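Cell 2 Inspection After Gripper Fault
February – posted by Grulalent Automation Safety

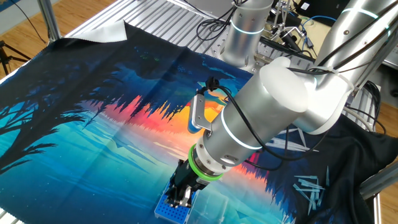 Fault 290: gripper stopped before closing, tip rack job. Restart is not allowed until all points are signed.

1. Emergency stop, both arms – OK.
2. Arm cables, ties and connectors – OK. Please check again on Wednesday.
3. Finger force – FAIL. Limit is 114 N, we measured a little more. Plorell must calibrate.
4. Cloth fixed to table – FAIL. It can move under the rack. Use clamps.
5. Loose tips picked up – to do before restart.
6. Fault log saved – OK, entry 2293.

Last updated: February
Contact: Osau site office, ext. 625 | Back to top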